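Section 2: Setting Up the Stullholm Side Table as a Desk

You have assembled the table. All four feet touch the floor, or three do and you have decided to live with it. Now it has to become a place where work might happen.

1. Put the table where it will stay. Against a glass wall is fine, and the light is lovely until late afternoon. Leave a finger's width between the table and the glass.

2. Wipe the top with a damp cloth. A white surface shows everything, including the cloth you thought was clean.

CAUTION: Do not use scouring powder. The Ravircombe office did, and their table is now a table with a story.

3. Lay the mouse pad flat near the front edge. If it has been rolled up in a drawer since June, leave it under a heavy book for a night first.
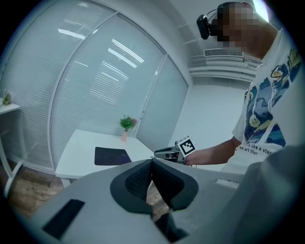 Lucienne Vidal

4. Choose a plant. A small potted one does well toward a back corner, out of elbow range. A navy pad and a pale pink vase get along better than you would expect.

5. Water the plant in the sink, let it drain, then put it back. Pouring at the table is quicker right up to the moment you reach for the paper towels.

NOTE: 200 ml is plenty for a small pot. The plant will not thank you for more.

6. Sit down and move the mouse in a wide circle. If your hand leaves the pad, shift the pad. If your elbow meets the plant, shift the plant. If both happen, shift the chair and start again from step 3.

7. Stop there. Every further object you add will be a mug.

For cable clips and other small parts, see Section 19. Replacement feet are listed under part 233.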